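Guides > Sturlow Bench Kit > Section 4: Planning and Budget

4. Planning the bench before you order

Complete this section before sending a purchase request. Prices are in US dollars and exclude freight.

4.1 Define the task

1. Write down the one task the cell must do first. For this guide it is stacking colored cubes inside a taped square.
2. Measure the largest and smallest part. Finger opening is set by the largest.
3. Decide whether one arm is enough. A second arm adds a controller, a mount and floor power – budget for all of them on the same line.
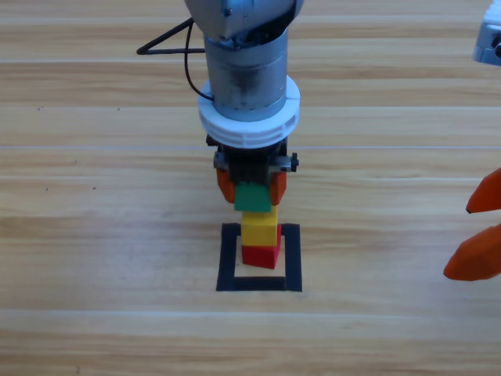 4. Mark the reach of each arm on the tabletop with tape. Where the two areas overlap, allow time for collision setup.

Note: An existing wooden table is acceptable if it does not rock. Do not budget for a machined plate at this stage.

4.2 Gripper and fingers

1. Order the gripper body and the fingers as separate items. Fingers are consumables.
2. Allow $300 per year for fingers and fasteners.
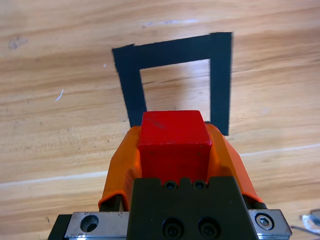

3. Keep 4 spare sets per gripper. Lead time on the Kinon pattern is 30 days.
4. List the hex keys needed for the finger mounts. They are not in the Fuser crate.

CAUTION: Switch off arm power before changing fingers. A paused program is not a safe state.

4.3 Cameras and cabling

1. Price one fixed camera per bench and one wrist camera per arm.
2. Check the near focus distance of the wrist camera against the finger length.

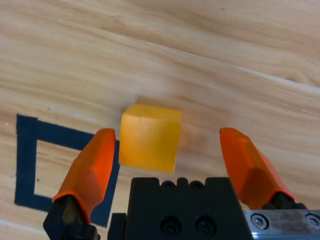
3. Add cable slack for full wrist rotation. Short cables are the most common reorder.
4. Hold back $2000 for integration labor. Do not move this amount into hardware.

Note: Choo mounts fit either arm. Older mounts, sold before October, need the adapter.

Comments

Janka Slanina – March 23, 2023
Does the finger allowance in 4.2 cover one gripper or the whole bench? We are pricing two arms.

benchtop_ro
One gripper. Double it. I would also double the cable line.

mk77
Step 4 in 4.2 should give the key sizes. I had to buy a full set to find out.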